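Rules for Robot Helpers (and the People Who Hold the Handles!)

Have you ever been told to carry a full glass with both hands? Robots get rules like that too, and so do the people who teach them. Some of the rules are just like the ones in your kitchen!

Let's start with the biggest one. A robot must never squeeze harder than it needs to. Think about picking up a ripe peach, then think about picking up a can of soup. Your fingers know the difference without asking you. A robot's fingers have no idea, so somebody has to set a limit on how hard they can push. That limit gets written down, and it gets tested again and again before the robot works near people.

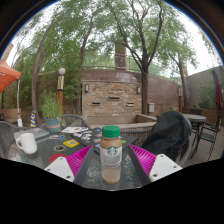
Rule number two is all about stopping. Every robot with a motor strong enough to hurt someone needs a stop button, and it should be big and easy to reach. At Festlow, a robot club for kids, Naveed Mohmand makes every new member press the button 5 times before they try anything else. He wants your hand to find it even when you're surprised. (Yes, the grown-ups have to do it too!)

Next comes space. Big factory robots often work behind a fence, and when the gate opens, the robot stops. Smaller robots that share a room with people have to move slowly and stop if they bump into somebody. Grippers you hold in your own hand don't swing around by themselves, but they can still pinch - so keep your free fingers out of the jaws.
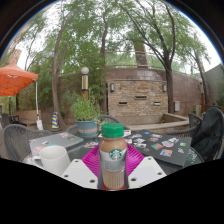
Good practice also means choosing the right thing to pick up. Tanveer Tanoli, who teaches the Saturday group, tells beginners to start with something that won't matter much if it falls. Drinks come later. A bottle with a screw cap, like the coffee drink between those two white fingers, is a better pick than an open mug, and you should check that the cap is tight before you lift. Laptops on the same table? Slide them well out of spill range first!

The last rule is to write down what went wrong. If the robot drops something, put it in the notebook, even if it's the 40th drop of the day. Then tell the next person before they take a turn.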